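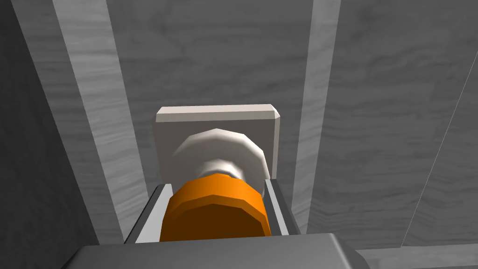
The ferry to Markby ran twice a day in the off season, and I had missed the second one. The woman at the ticket window in Hurstead told me the next boat was at seven in the morning. She said there was a rooming house up the hill if I didn't want to sit in the waiting room all night. It was January and the waiting room had no heat, so I went up the hill.

I was on my way to sell my father's house. He had died in the fall and my sister had handled the funeral, the bank and the clothes. The house was my part. A buyer had come along faster than we expected, a couple from Tandisell who wanted a place on the water. All I had to do was sign the papers and walk through it one last time to see if there was anything we wanted to keep.

The rooming house was run by a man with a bad hip. He gave me a room on the second floor and asked for the money first. He also asked what I was doing on the ferry at that time of year, and I told him.

"The gray house past the boatyard?" he said.

"You know it?"

"I put the roof on it. Long time ago. Your dad argued with me over the price of every shingle."

That sounded right. My father kept every receipt he was ever handed. When my sister cleared his desk she found one for 289 dollars, for a piano he bought when we were small. None of us ever learned to play it. He dusted it every week anyway.

I ate a can of soup the man heated up for me, and he sat across the table and ate one too. He told me the piano had come over on the fish boat, under a tarp, with four men holding it. One of them was him. They got it as far as the front steps, and then it started to rain, and my father went and stood over it with an umbrella while the rest of them got soaked.

"Did he ever play it?" the man asked.

"Not that I heard," I said.

He thought that over. Then he said he used to walk home past our place from his late jobs, sometimes at two in the morning, and there would be a light on and somebody picking out a tune with one finger. It was always the same tune and it never got any better. He had figured it was one of us kids.

I told him we would have been asleep by then.

"Well," he said, and took the bowls to the sink.

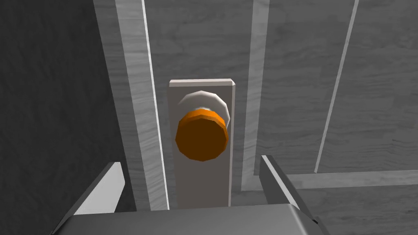
Did I believe him? I did, mostly, though he was an old man talking about a time 30 years gone, and he could have had the wrong house.

I slept badly. The wind was on that side of the building and the window shook. I got up at three and tried to think of what tune it might have been. My father didn't own records. He turned the radio on for the weather and turned it off again after. The only song I could remember him singing was one my mother liked, about a girl waiting at a train station, and he only sang the first line of it, usually while he was shaving.

In the morning the man was already up. He had made coffee and put a sandwich in a paper bag for me. I tried to pay him for it and he waved me off.

The crossing was rough. There was one other passenger, a boy with a dog, and the dog lay flat on the deck the whole way with its chin on his shoe. I walked from the landing to the house. The key still stuck, and I had to lift the door a little to get it open, the way we always had.

It was cold inside and it smelled like the stove. My sister had put tape on the things that were going to the church sale. There was tape on the kitchen table, on the lamps and on the piano.

I sat down on the bench and opened the lid. The white keys were clean. I pressed a few of them and they were badly out of tune. Then I lifted the seat of the bench, where people keep their music, and there was one book in it, a beginner's book, the kind with big notes. It was called Yu's First Lessons for the Home. The spine was gone and someone had mended it with the same black tape my father used on his hoses. The first song had pencil numbers under the notes, one for each finger. He had gotten halfway down the page - the numbers stopped there, in the middle of a line.

The buyers were due at noon. I called my sister from the kitchen and asked if she had ever heard Dad play.

"Play what?" she said.

I told her I'd explain when I got home. Then I went back and peeled the tape off the piano, and sat there trying to work out how many people I would need to get it onto a boat.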